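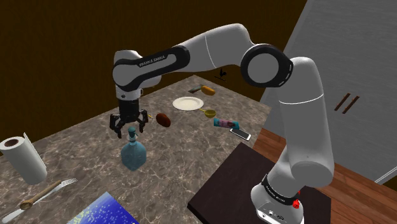 Figura 2. Render de una encimera de aspecto marmolado con un brazo robótico blanco y negro y una botella azul verdosa translúcida.

4.2. Lo que dicen los visitantes delante de un bodegón

Llevo ya dos veranos preguntando a la gente qué recuerda de los bodegones del museo de Prerby, y sigo sin cansarme. En junio volvimos con las fichas de la colección Kasprzak (las que tienen la letra diminuta, sí) y recogimos 2,074 comentarios en 13 salas. Mi sospecha era que casi todos hablarían de la fruta, y me equivoqué de medio a medio: hablan del vidrio. Les fascina que se vea a través de él, ese mismo efecto que tiene la botella translúcida de la Figura 2, con su tono azul verdoso sobre el veteado gris pardo, y lo cuentan con una emoción que yo no le había visto a nadie ante un melocotón.

Con las siete telas atribuidas al taller de Plostach me pasó algo parecido — y confieso que me alegró la tarde. Los comentarios más largos se detienen en los brillos, en las jarras, en el borde de una copa. Los codifiqué dos veces, con un mes de por medio, y solo cambié de categoría los que mezclaban color y luz. Esos los dejo para el apartado siguiente, junto con los de la sala Traro, que tiene otra iluminación y merece tabla propia.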